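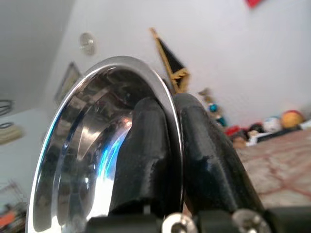 How do you keep stainless steel bowls from looking cloudy and streaky?

Wash them in hot water with a drop of dish soap, rinse well, and dry them right away with a soft towel. If they're already cloudy, wipe them with a little white vinegar, rinse again, and dry.

I'm asking because I have a stack of shallow steel bowls and dishes from my grandmother, and I'd love to have them shining before the whole family comes over. We eat in the front room at two square tables pushed together, the marble-look kind with the orangey veins, and I have the same worry about the tops. What's safe on both? We have very hard water in Skindcombe, if that matters!

Mekdes Tufa
October 29, 2019

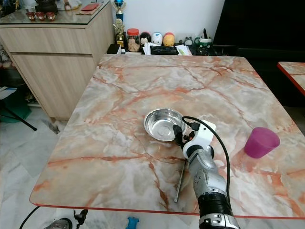

The hard water matters a lot, and I wish I'd known it years ago when I was scrubbing away at mine with the rough side of the sponge (please don't, the scratches are there for good). What you're seeing is most likely mineral left behind when the drops dry. Pour a few spoonfuls of vinegar into the bowl, swirl it up the sides, leave it for 11 minutes or so while you do something else, then rinse and dry. I do the inside first, then the rolled rim, where the water likes to hide, and the bottom last.

Keep the vinegar away from the table until you know what the top is made of. If it's real stone, vinegar can dull it. If it's a printed or laminated top it's tougher, but I'd still stick to a damp cloth and a bit of dish soap, and then a dry cloth after so the gloss doesn't smear.

Jakab
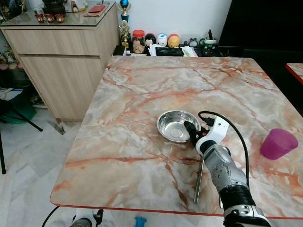 Steel bowl and pink cup on the marble-look table

One more thing, if you're setting out plastic cups along with the steel: wash those separately and in cooler water. Mine went dull after one summer of very hot washes, and I was so sorry about it, they were the cheerful bright ones from our June picnics.

Jakab

Baking soda paste. Works on everything.

Starley
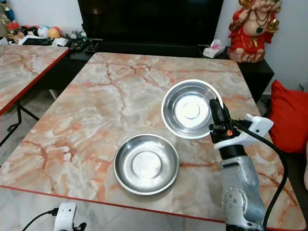 I'd go easy with the paste on a mirror finish, Starley, though it's fine for a stuck-on spot if you rub gently. For the shallow dishes with a raised ring in the middle, I wrap the towel over one fingertip and go around the ring, and that gets the gray line out nicely. Then stack them with a paper napkin between each one so they don't rub. I have 17 in my cupboard done that way, and they come out ready for company. Have a lovely dinner, Mekdes, and do tell us what you're cooking!

Herumero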